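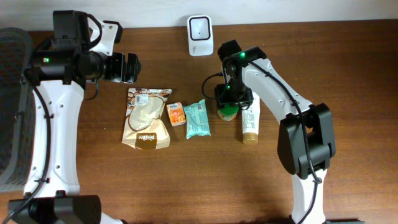 *Fig. 1. Groceries and household items on a wooden tabletop.*

## What does a week of shopping really cost?

I picked this topic for my consumer math project after my roommate and I had a long argument about whether the big store is worth the bus ride. We live in Prosser Hall, two blocks from a little corner shop called Fluler, and the nearest supermarket (Trisen) is way out past the highway.

So I saved every receipt from January on and typed them all into a spreadsheet. By the end I had 80 receipts and a total of $2,298 for the 2 of us, which made me feel a bit sick! I thought we'd spent some $900 less than that.

Fluler was pricier on nearly everything in a box or a can. Bread and eggs were close, though, and the Saturday markdowns there beat Trisen twice on fruit. Once I added bus fare, small trips to Trisen lost their edge completely – only the big stock-up runs saved us money.

My weak spot is the snacks. I lumped them in with "other" for the first few weeks, so I can't split them out now. If I did it over I'd set up the categories first and weigh the produce too. The full spreadsheet is in the appendix, with the bus fares on the second tab.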